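Week 4 handout: thread, from the sheep's back to the sewing box

Hi all! These are my notes from Sunday's class, typed up a bit fuller than what I said out loud, because I know I talk fast once I get going about twist. Bring them back next time with your own scribbles on them.

So, where we left off. A fiber on its own is weak. Pull one hair out of a fleece and it snaps, no drama. Twist a bunch of them together and they grip each other, and now you've got a single. Twist two singles together the opposite way and you've got a two-ply, and that's where sewing thread really starts. I showed you the opposite-way thing with the red and white cords and I'd love for everyone to try it at home with kitchen string. It takes a minute and you'll never forget it.

S and Z. Look at the slant of the twist. If it leans like the middle of an S, it's S-twist, and if it leans like the middle of a Z, it's Z-twist. Most sewing machine thread is finished with a Z-twist, and if you run an S-twist thread through a regular machine it can start to come undone at the needle and you'll sit there blaming the tension (I did this for a whole weekend once).

Short fibers and long ones. Cotton is short, so it needs plenty of twist to hold together. Silk comes off the cocoon in one very long filament, so it can get by with very little, and that's a big part of why it shines. Linen sits somewhere in between and gets stronger when it's wet, which is why some of the old hand sewers ran it over a damp sponge.

The samples going around in the tray were:
Lã, the undyed wool, two-ply, a bit hairy
Tavedard, the waxed linen, stiff, smells great
Pestonora, the silk, please don't touch it with hand cream on
Jultska, the polyester, boring but it will outlive us all

A few of you asked about wax. Yes, wax your linen. Pull it across the block twice, then run it between your fingers to warm it up. You can wax cotton too for hand quilting. I don't bother with polyester.

Needle sizes trip everybody up! For hand needles a bigger number means a finer needle, and for machine needles a bigger number means a fatter one. I didn't make the rules. For the denim patch you'll want a 16 in the machine.

Then we ran out of time on the last part, other places thread turns up: fishing line, bookbinding, shoes, parachutes, and surgery, where it's called suture and comes in braided and single-filament kinds. Braided usually ties more easily, single-filament slides through more smoothly. Same trade-off you met with the quilting threads.

For next time: untwist six inches of any thread you own, count the plies, write down S or Z, and tape it to the back page.
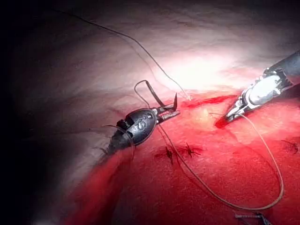 Suture thread looped above the metal jaws of a needle driver.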